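Skorex handheld gripper station — progress report, second period
To: Ah-rin Seo
August 17, 2025

Short version: the station is running, both grippers are back in service, pad wear is under control, and the calibration drift we flagged in March is mostly fixed. Still open are the left side latch and the spare parts order. Details below, sorry for the rough shape, wanted to get this to you before the budget call.

Where things stood
At the end of the last period we had one good gripper and one that would not close evenly. Jaw tips met on the left and left a gap on the right, and small stuff slid out. Operators were squeezing harder to make up for it, and that wore the linkage faster. We also had no real log. People fixed things and forgot to write it down, me included.

Work done on the grippers
Took both units fully apart. Cleaned the linkages, checked every pivot, put them back together with fresh thread locker on the handle screws. The uneven closing came from a bent link on the second unit, swapped it with the one from the Cui spares kit. Closes square now.

New fingertip pads on all jaws. Old ones were glazed and had picked up lint from plush toys, no grip left on smooth plastic. The new ones are the softer grade. They wear quicker but hold round items a lot better, and I'd rather change pads than redo sessions.

Wiping the pads is now part of startup. Damp cloth, then dry cloth, no alcohol. Alcohol is what killed the last set.

Cables rerouted along the handle and tied down in 2 places. Before this they hung loose and would catch on whatever was on the floor. One connector replaced, the pins had spread.

Camera mounts
The mount on the second unit kept tilting. Added a shim and a longer screw, then marked the right angle with a paint line so anybody can see if it has moved. Checked before every session now. Takes a minute. The view has to take in both fingertips with the jaws open, and if one tip is missing we stop and reset the mount.
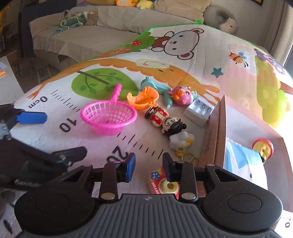
View from one gripper, jaws open at a toy camera, second gripper at left. Blue pads on the jaws.

Work area
We kept the floor setup from last period, toys spread on the printed play mat next to the sofa. I looked at going to a plain mat and decided against it for now. A switch halfway through would split the data in two, and the printed mat is giving the tracking plenty to lock on to. If you want a plain mat for the next period please say so early, it changes the calibration routine.

Mat gets swept before startup. Grit under the mat was part of the drift problem, it lifts a corner and the whole start position is off. Simple stuff but it cost us a good week.

Calibration
Drift first. In March the reported position of the right unit wandered over a long session and we were restarting it by hand. Two causes. The tilting mount, covered above, and the unit warming up on the charger and then being used right away. New rule is to let it sit off the charger before the zero step. Since both changes went in, drift shows up only on the longest sessions and the restart clears it.

Zero step is rewritten on one page and taped inside the case lid:
Power on, jaws fully open, wait for the steady light.
Close all the way, hold, open again.
Repeat on the other unit.
Run the Isent check script and read the result out loud to whoever is logging.
If it fails twice, stop and call me. Do not edit the offsets.

The last line is there for a reason. We lost a day to edited offsets and I had to go back to the Virusberg backup to get the originals.

Numbers for the period
Runs recorded: 1756
Runs kept after review: 1490
Unplanned stops logged: 42

Most of the stops were short. The bigger groups were loose connector (before the replacement), pads slipping, and mount out of line. After the rebuild the connector stops went away completley. The runs we dropped were mainly from the first weeks, when the right camera was still sagging and one fingertip was out of view.

Problems still open
Left side latch. The catch that keeps the handle shut in storage is cracked. Does not affect recording. Tape on it for now, part is on order.

Trigger spring, second unit. A bit stiffer than the first and operators notice it when they swap hands. I have tried the spare spring and it is too soft. Want to try one in between before calling this done.

Battery charging. Packs were going back on charge half used and coming off at random, so we never knew what was full. Have started labeling them, full packs in one tray and used in the other. Working so far but it depends on people keeping to it.

Log. Much better. Every pad change and every stop goes in with initials. The March entries are thin and I can't reconstruct them, please read anything from that stretch as incomplete.

Spending
Parts are under plan. Pads over plan, due to the softer grade. Net we are fine. The one thing I am asking for is a full spare linkage set for each unit. We used the only spare link in the kit and if another one bends we are down to one gripper again until Skorex ships, and last time that was roughly three weeks.

Next period
Fit the latch when it arrives.
Settle the trigger spring.
Move pad changes to a fixed schedule in stead of waiting for slips.
Train one more person on the teardown, at the moment it is only me.
Send you the full stop log as a spreadsheet, cleaned up.

Need from you: yes or no on the spare linkage sets, and a decision on the mat. Email is fine — or call, I'm at the station most mornings.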